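25 July 2026, Sat. Bilyk cell, returns bench

In early to get hours on the arms before Monday. Item set today is the pocket stuff: keys, badge holders, cord, pliers. Same mix the front desk gets in lost property, Zikanico wants it sorted by us from January.

Run total 1,612 picks on the counter at start, 3,252 at lunch. 177 went to manual. Most of those flat keys, some badge holders. Need a lip or softer fingertips, ask Riler for the thinner ones again. 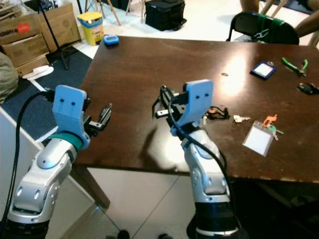
Both arms over the brown table, keys and badge holder at right.

Glare off the overhead light still bad on that tabletop. Matte sheet? Try Tues.

Talked to Kenneth Menzies about the shift side. Sorting used to be two people all morning, now it's one person watching the reject tray and hand-tagging. He says the tagging is fine but he misses having someone to talk to, and the screen beeps at him for evrything. Fair. Beep threshold is set way too low, I raised it to 14 rejects before it calls.

He also wants say in which items go to the arms first. Agree, he knows the stuff better then the Plela list does. Putting him on the Plela call.

To do:
- fingertips, Riler
- swap bench rota so tagger gets a partner after 10
- log file filled up again, clear it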